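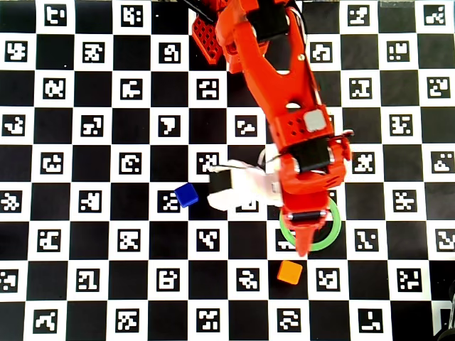 How to Paint a Checkerboard Floor on an Old Porch

I have now painted two checkerboard floors, one in our mudroom and one on the back porch in Rultanholm, and I still get a silly amount of pleasure out of walking across them in my socks. Black and white squares are forgiving in a way that stripes never are, and they make a tired old floor look like you meant it. The job takes a long weekend if the weather behaves, and most of that is waiting for paint to dry, so plan on drinking a lot of coffee.

What you'll need

Porch and floor enamel in black and in white
Bonding primer
Painter's tape, the kind for delicate surfaces
A chalk line with blue chalk (red stains, ask me how I know)
A long straightedge and a carpenter's square
A 4 inch foam roller and an angled brush
Fine sandpaper and a pole sander
A pencil you can find again after you put it down

Getting the floor ready

Sweep, vacuum, then sweep again. Scrub the whole thing with a degreasing cleaner and rinse it well, and let it dry overnight with the windows open. If your house is old enough that there may be lead paint underneath, please get a test kit before you sand anything. Once you're in the clear, scuff the floor lightly all over. You only want to take the shine off. Wipe up the dust with a damp rag and put down a coat of primer, working toward the door. I say this as someone who once had to climb out a window.

Picking a size for your squares

My first floor had 16 inch squares and I love them, but that room is fairly big. On the porch I went smaller and it suits the space. My neighbor Loan Tôn cut a few squares out of black poster board and moved them around her hallway for a week before she settled on hers, and I've told everybody to do the same ever since.

Laying out the grid

Find the middle of each wall and snap a chalk line across the room both ways. Check the crossing with your carpenter's square. Old porches are almost never true, and if you start from a wall you'll be chasing that crooked wall all the way across. Start from the center and let the partial squares fall at the edges, where a planter or a bench can sit on top of them.

You can also turn the whole grid so that it runs corner to corner. It's more measuring, but Cường Kiều did his kitchen this way and the room feels wider for it.

Painting

1. Roll two coats of white over the entire floor. Let the second one cure for a full day, longer if it's humid.

2. Redraw your grid lightly in pencil over the white.

3. Put a small X of tape in every square that's staying white. Do this before you open the black paint. Do it even if you're sure you'll remember.

4. Tape around the black squares, keeping the tape on the white side of the line, and press the edges down with an old gift card.

5. Brush a thin bit of white along the tape edges first. It seals them, and the black won't creep under.

6. Fill in with black, two thin coats, and pull the tape while the last coat is still a little tacky - slowly, and back over itself at a low angle.

You'll have a few fuzzy corners. Touch them up with a small artist's brush on a morning when you're feeling patient. Stay off the floor for a day, keep the furniture off it for 5, and leave rugs rolled up somewhere else until the can says the paint has fully cured.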